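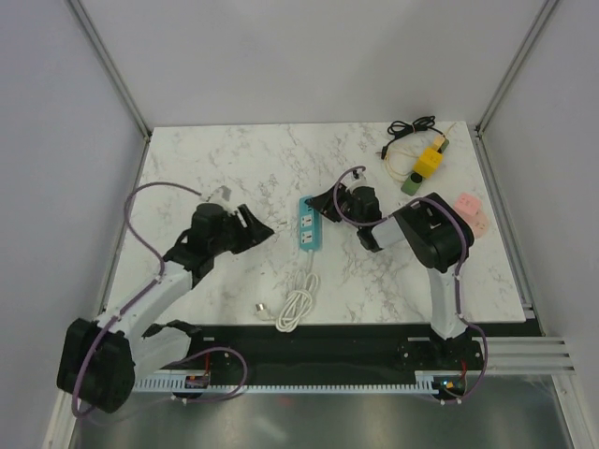
Notebook, two-arm cell: power strip and cord task
January, 4:10 pm
By Jonas Schnyder

Cord bundles again. Cell is on the marble-patterned top, teal strip near the middle, adapters parked to the right. Same policy checkpoint as before the break, no new demos added yet.

Training set stands at 729 episodes. Florian pulled 73 of them this morning for bad gripper timestamps, so the next run goes on what is left. I kept the old split so the numbers can be compared.

Main result so far: the policy does better when the right arm holds the strip still before the left arm goes for the plug. With both arms starting together the strip rotates and the left gripper arrives at the wrong angle. Median time to first grasp dropped to 539 control steps with the hold-first ordering, from 1599 without it. Small eval, same start pose every time, so don't quote this outside the group.

To do:
- vary the strip angle at reset
- ask Florian Lehner whether the Butov labels include the cord or only the plug
- rerun with wrist input off

Related entries
Zudura: gripper timing check
Butov label format, notes
Burora baseline, first pass

Last updated: January, 5:35 pm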